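# Getting a desk-clearing task to run twice in a row

These are notes for the student club on teaching the arm to pick up small desk items. Most guides I read before we started made this sound like an afternoon's work. It took us until October, and I still don't trust a demo I haven't seen repeated.

You need a working arm with a two-finger gripper, a table that doesn't wobble, and ordinary objects. Skip the foam cubes. Every arm looks smart with foam cubes.

## 1. Pick objects that disagree with each other

Use something round, something flat and something awkward. Scissors are awkward. A glue stick rolls if you touch it wrong. A plate has a rim, and the rim is the only good place to grab it. If your gripper handles all of these from one taught pose, I'd like to see the logs.

## 2. Record the demonstrations

1. Home the arm and check that the cable has slack through the whole reach.
2. Set out the objects. Move them between runs, and turn them too.
3. Drive the arm slowly to the first object with the gripper already open.
4. Close, lift, move, release, back off.
5. Save the run under the object's name. "test_final2" helps no one.

We recorded 200 runs and kept 159. The rest had a bumped table, a late start or a hand in the way. Another team told us to go straight to 400. Maybe. Our second batch mostly repeated the mistakes of the first one, so look at what you have before you make more.

## 3. Work out the plate by itself

The plate cost us more time than everything else together. Put one finger over the inside and the other outside the rim, then come in low. Too high and the fingers close on air. Too low and the outside finger drags on the wood. Change the height in small steps and write down each value.

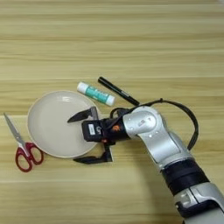
*Lining up on the plate rim, gripper open, with the scissors, glue stick and marker left on the table.*

## 4. Test it like you don't believe it

Run 14 trials with the objects in places you didn't record. Don't nudge anything into position between trials. Count a grab that slips as a miss, even if the object ends up somewhere useful.

Our project is called Womgate, and its readme used to say it "clears a desk." I changed that to "picks up some items from a desk." Please leave it that way until the scissors numbers improve.

## Known problems

- Closed scissors only. We haven't tried them open.
- The marker gets pushed if the approach comes from the side.
- Gripper offsets need checking after anyone swaps the fingers.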